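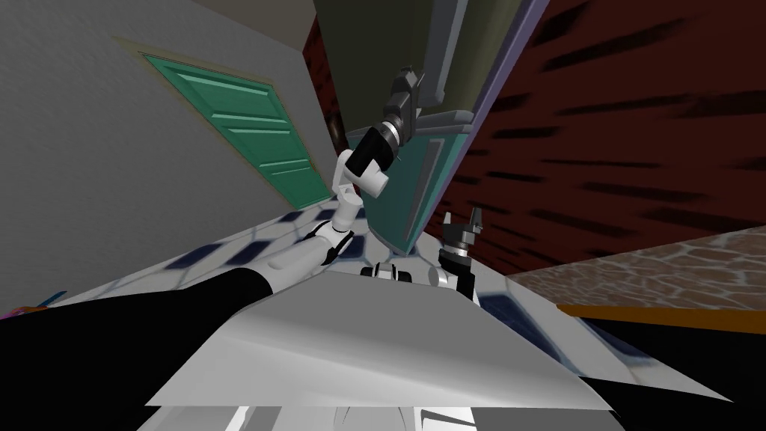 # Two arms and a kitchen: automation at the Dollell meal service

Workplace Technology, final report
Melahat Karakaya
December 22, 2023

## Background

Dollell prepares and packs meals for older people in Isville. The kitchen has 4 permanent staff on the day shift and 2 on the evening shift. Last year the owners decided to trial a two-armed robot from a supplier called Biken. It would fetch containers, open doors and move trays to the counter. Before any machine was bought, the jobs were to be tried out in simulation.

I spent my placement there in November. My question was what the planning stage alone had changed for the people who work in the kitchen.

## Method

I sat in on the planning meetings, read the shift notes and interviewed three workers. I also watched simulated runs with the site supervisor, Ratanaporn. I did not do any programming. The supplier's log listed 1756 runs by the end of my placement, but I only watched a small share of them and can't comment on the rest.

## What I found

The simulated rooms are not a copy of the Dollell kitchen. They have walls, doors, tiled floors and counters, but the layouts and colours are different. Two of the workers raised this straight away. They wanted to know how a robot tried out in someone else's kitchen would cope with theirs, where the cool room door sticks and the trolleys get left in the walkway. The supplier's answer was that varied rooms are useful early on. The workers accepted this but asked for their own layout to be added.

The job descriptions changed before the robot arrived. To set up the tasks, each step of a shift had to be written down. The evening staff found they were doing over an hour of lifting that was not on any roster. It has since been added, and the heavy trays are now shared between shifts.

Not everyone was pleased. One packer felt that describing her work in that much detail made it easier to replace her. Ratanaporn told the team that no hours would be cut during the trial. Nothing had been put in writing when I left.

## Limits

Three interviews is a small number, and all were done during breaks. I did not speak to the owners. Staff views may change once there is a machine on the floor.

## Recommendations

- Put the promise about hours in writing.
- Add the Isville layout to the simulation, including the cool room door.
- Pay staff for time spent in planning meetings.
- Repeat the interviews after the first month of the trial, with the evening shift included.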